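**Oretti bench frame kit, after six months in a shared workshop**

I bought the Oretti frame kit in October to mount two small arms for a tabletop sorting build. It replaced a Castberg bench that flexed every time both arms moved together. The Oretti has stayed rigid, and I'd buy it again, with a few complaints.

Assembly took me 6 hours over two evenings. The kit comes with extrusion, corner brackets, a front rail and a bag of T-nuts. The printed manual is poor. Step 4 shows the rail upside down, and the bolt sizes are listed only on the box. Two T-nuts had bad threads, and Stivau, the shop I ordered from, mailed replacements within the week.

The rail is the best part of the kit. I can slide an arm base over, tighten it and get back to work in around 20 minutes, most of it spent on recalibration. The rear posts are less impressive. They're stiff enough for light fabric, but I wouldn't hang a heavy lamp on them.

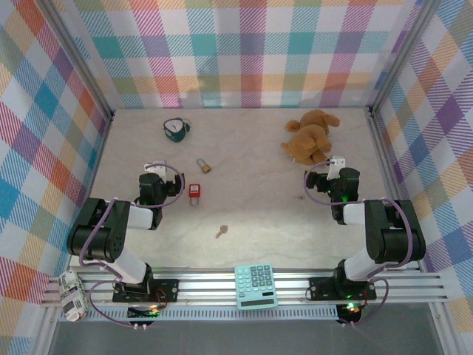 Cable routing is where the kit falls short. Oretti includes no clips for the arms, so you have to work out the slack yourself. I've left wide purple loops at the elbows and grippers, with more bowing out past each base. They do the job but take up room at the sides. The slotted wiring strip in front of the rail is a Guerra part I added for $27, and it should have been in the box. The rail is wide enough to set things on between the bases — a calculator fits there fine — though anything left on it has to come off before you shift an arm.

Good for a two-arm build if you already own hex keys and don't need the manual. For a single arm it's more frame than you need.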